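Plavent Woven Storage Baskets
Section 2: Setting up and sorting

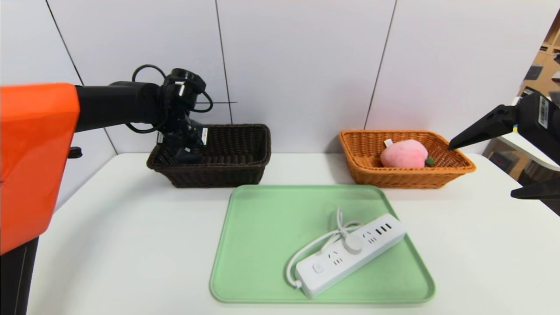
Can baskets of different colors be used side by side?
Any two colors can share a shelf or tabletop, as long as both bases sit flat.

Before you start
Remove the cardboard sleeve and any paper filling. Shake out loose fibers. A light natural smell is normal and fades within a few days.

1. Wipe the surface with a dry cloth.
2. Set the baskets against the wall with the long sides facing you. Leave a gap of 2 inches between rims.
3. Give each basket one kind of item. Plush toys, such as the peach in the light orange-tan basket, should go in a basket of their own.
4. Place larger items first and small ones on top.
5. Check that nothing hangs over the rim before moving a basket.

Note: Fabric tags on soft toys can catch on the weave. Lift the toy straight up. Do not drag it across the rim.

Caution: Do not load a basket with more than 13 pounds. Do not carry a full basket by one side.

Caution: Keep away from heaters and open flames.

Cleaning
Brush along the weave with a soft brush. For stains, use a damp cloth and let the basket air dry overnight. Do not soak.

Replacement liners are sold separately. Ask for part 305 when ordering.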